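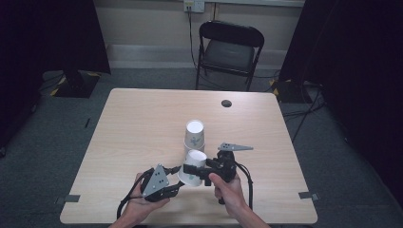
Fig. 11. Two paper cups on the table, one held in the gripper.

5. Heat embossing on a folded card

This section is for the Wuka hot air tool, model 317, and for the Bronavach embossing powders in small jars. If you have the older tool with one speed only, read section 9 first, then come back to step 4.

Before you start

Let the card base lie flat under a heavy book for one night. A curved card will not take the stamp evenly, and the powder goes where the ink goes. Cut the front panel separately and glue it to the base at the end. I know many people stamp directly on the folded card, but if you make a mistake you lose the panel only and you keep the base.

You need: the front panel, a clear stamp on an acrylic block, pigment ink or embossing ink, an anti-static bag, powder, a sheet of copy paper folded once in the middle, a soft dry brush, wooden tweezers.

1. Rub the anti-static bag over the whole panel, also on the corners. Do not touch the panel with your fingers after this.

2. Ink the stamp by tapping the pad on it. Do not drag the pad. For a stamp with thin lines, such as the Skadthorpe alphabet, tap lightly two times and look at it from the side against a lamp.

3. Put the stamp down straight, press with flat hand for three seconds, and lift it straight up. If you rock the block, the edges will print.

4. Put the panel on the folded copy paper and pour powder over the image. Be generous, the rest goes back in the jar.

5. Lift the panel, tilt it, and tap the back side with one finger. Look for powder outside the image and take it away with the dry brush.

Note: Fine powder and detail powder are the same thing in the Bronavach range. Code 1112 is the white one. The jar with the black lid is a coarse powder and is good only for large solid stamps.

6. Return the extra powder to the jar along the fold of the paper, and close the lid before you switch on the tool.
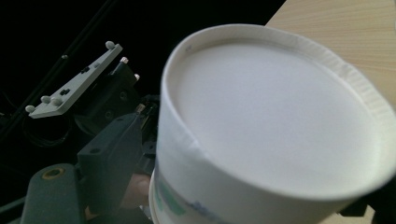
Fig. 12. Paper cup, rolled rim and white contents.

7. Switch on the tool and point it away from the card until the air is fully hot. Count slowly to 9.

8. Hold the panel with the tweezers and bring the air from below first. When the powder begins to shine, move the tool slowly to the next part. Do not stay in one place -- the powder sinks in the paper and looks oily.

9. Switch off, put the tool in its stand, and let the panel cool before you touch it.

Caution: The metal nozzle stays hot for several minutes. Keep ribbon, vellum and plastic packages away from the stand. Never use the tool on acetate.

If the image looks grainy, it was not melted enough, and you can heat it again. If it looks flat and dark, it was heated too much, and the panel must be stamped new.

For glitter powders the time is longer. Ginevra Santoro wrote to us that on D'Amico linen card she gets a better result with the low speed, and we tested this and agree. See the table in section 7.

Text: Horațiu Tănase. Last changed 16th March.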